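Search reviews Enter keyword Go

Skudero Home Tasks, bathroom set: review

2025-06-27

Skudero Home Tasks is a piece of software that lets you try a robot arm on household jobs without owning the arm. You pick a room, pick a job, choose a controller and watch it work in simulation. The bathroom set is the newest part of it. I bought it with my own money and have used it most evenings since I installed it.

I came to it with a plain question. I have a bad shoulder and a house that needs cleaning, and I would like to know how far off a machine is that can clear a bathroom sink. I don't write robot software for a living. I can follow instructions and edit a settings file, and that was enough for most of what follows.

Installation took an evening. The download is large and the installer gives no sign of life for long stretches, so leave it alone. My computer is a desktop with a fairly recent graphics card. On my older laptop the program opened and then ran so slowly that I gave up on it. The box of starter jobs works straight away. If you want to write your own, you need the handbook, and the handbook is poor. Several pages still describe the kitchen set.

The job I spent longest on was clearing and resetting the washbasin area. The arm has to pick up small things, put them where the job file says, and leave the tap alone. I used the Kornik controller that comes with the set, and later the Guerreiro one, which is a paid extra.

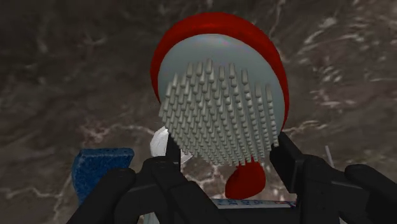 Picking things up is the strong part. I ran the hairbrush pick 100 times with Kornik and it got a firm hold in most of them. The misses were nearly all the same fault: the fingers closed too high, touched the bristles and pushed the brush away. Guerreiro was slower to approach and missed less often. Neither minded if I turned the brush round before starting, which I had expected to cause trouble.

Soft things were worse. A sponge ought to be easy, and lifting one was easy enough, but wiping with it was not. Kornik pressed too hard at the start of each stroke and then skated over the rest. I wouldn't call the surface clean at the end of it. The program gives a score for how much of the surface was covered, and says nothing about how well. A person wiping a sink goes back over the bit by the plughole without thinking about it. The arm doesn't know there is a bit to go back to.

Putting things down is where most of my runs failed. A brush set down slightly wrong rolls or tips, and once it has moved the controller often carries on as if it hadn't. Things that ended up in the basin were a particular nuisance. The sides slope, the tap hangs over the middle, and the arm has to come down through what space is left.

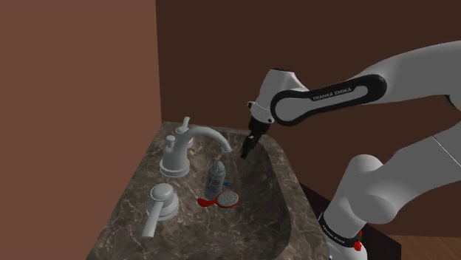

Kornik dealt with this by trying the same approach again and again until the time limit. Guerreiro would at least back off and come in from another side. My longest successful run took 18 minutes of simulated time for a job I can do in the time it takes the kettle to boil. There is a setting to speed the arm up. With it on, more things got knocked over.

Reaching behind the tap is still beyond both of them. I left that job running overnight with Guerreiro and it was finished only 2 times by morning. Those were with the item placed well out to one side.

The look of the thing is good. Marble, plastic and shiny handles are all convincing, and you can change the lighting. I did find that darker counters made Kornik's aim worse, so the choice matters beyond looks. Water isn't simulated at all in this set. The tap is there to be avoided. For a bathroom package I think that should be stated on the shop page, and it isn't.

Support is by email from Stalton, who sell it in this country. They answered my first question the next morning and my second not at all. They do say a fix for the handbook is due in October.

You get more than 1110 starting layouts, though many differ only in where one item sits. I would have swapped half of them for a second basin shape.

As a way of finding out what an arm can and can't do at a sink, it is worth having, and the Kornik controller is enough to begin with. Try it on a decent computer. If you are hoping to see a robot that could take over the bathroom next year, it won't show you one. I am still wiping my own basin, left-handed, and will look at the set again once the new handbook is out.

Rating: 3 out of 5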